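4.2 How the dishes find their places

We turn now to the part of the study that took us longest to understand, and that we confess we had not planned to write about at all. When we began visiting the kitchens at Pekau and Ene in April, our interest was in the serving of shared meals, and we thought of the bins under the counter as a kind of background. It was Corey McAlister, going back over the first set of field notes, who noticed how often the cooks were talking about those bins — where the bowls had gone, who had put the small dishes under the big ones, whether there was room left for anything else.

Over the whole period we wrote down 229 short episodes of sorting and putting away. Most of them were over quickly and were done while chatting about something else entirely. Even so, the people we spent time with held clear opinions on the matter, and they were generous in sharing them. A cook at Pekau told us that a bin "should tell you what's in it before you bend down," and we came to think of this as the plainest statement of what everyone was after. Tall stacks went toward a corner, where two walls could hold them upright. Low stacks went wherever there was floor left over, usually near a side, so that a hand could get around them.

The two kitchens differed in how strict they were about mixing. At Ene, bowls and sauce dishes were supposed to travel separately, and more than 13 of our episodes there consist of somebody patiently taking apart what somebody else had just put together. At Pekau, mixing was welcome so long as like stayed with like inside the bin: one shape to a stack, one stack to a shape. Shahram Esfahani has called this the "neighbors" arrangement in his notes, and we have kept the name, as we grew rather fond of it. Figure 3 gives a small instance, with tan melamine bowls and white sauce dishes sharing a single large bin and each kind keeping to its own pile.

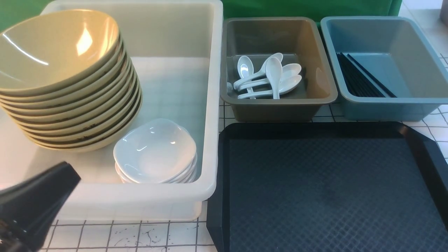 Figure 3. The "neighbors" arrangement: nested bowls in the corner of a white plastic bin, with a low stack of sauce dishes set beside them.

It is worth lingering for a moment on the difference in height. The bowls nest closely, rim above rim, and a good many of them can stand on a patch of floor hardly wider than one bowl. The sauce dishes, with their scalloped outline and rounded corners, make a much shorter pile here, and we were told more than once that people like to turn dishes of this sort so the corners line up. Two of the cooks did this without looking, and seemed surprised when we asked them about it.

We had expected, following the Laluvov kitchen study, that the choice of bin would be settled by size alone. Our notes suggest something looser. A large bin was often preferred even when the dishes would have fit in a smaller one, and the explanation we heard most was simply that it was easier to see into. We return to this question of seeing and reaching in Section 4.3, where the Florkarmont shelving plan is discussed.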